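主题：回复：五月那场 Firnden 到底去不去

大家好，我刚起来，头还有点嗡嗡的，先把昨晚的情况跟没去成的几位说一下。

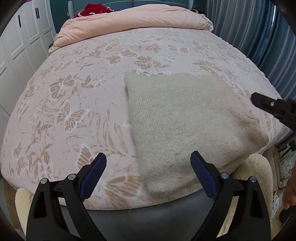

阿敏之前在列表里问：

> 听说 Brarkside 换了新音响，楼上还重新开了，有人去过吗？
> Firnden 那晚的票我还在犹豫，预售38块，门口买会不会贵很多？
> 另外几点去比较合适？我不想排队。

票的事先答：预售38，门口看人多人少，我前面那对情侣付得比你贵不少，所以早买早安心。排队嘛，十一点以前基本直接进，过了十二点队伍就拐到停车场那边去了，冷风里站着真的不好受（别学我穿薄外套）。

音响确实好很多！以前主厅低音糊成一团，站后面只听见嗡嗡嗡，昨晚鼓点清清楚楚，跟旁边人说话也不用扯着嗓子。场子号称能装1000人，门口计数器我走的时候看了一眼，865，已经挤得转不开身了，真满员我不敢想。

楼上那间现在叫 Vama，放的偏 house，灯很暗，有沙发，适合跳累了上去缓一缓。不过酒水比楼下贵，一杯最便宜的也要多5块，我喝了一杯就下来了。

Trình 是压轴，快两点才上，前四十分钟很慢热，我差点走人，后来突然接了一段老迪斯科，全场都疯了。Raymonde Lavoie 的暖场我只赶上个尾巴，挺可惜的，有录音的朋友麻烦发我一份。

对了，存包处只收现金，记得带零钱。末班夜车三点二十，错过就只能打车，我们四个人拼的车。

五月那场我打算再去，要一起订票的回这封信就行，凑够人我去买。

小柯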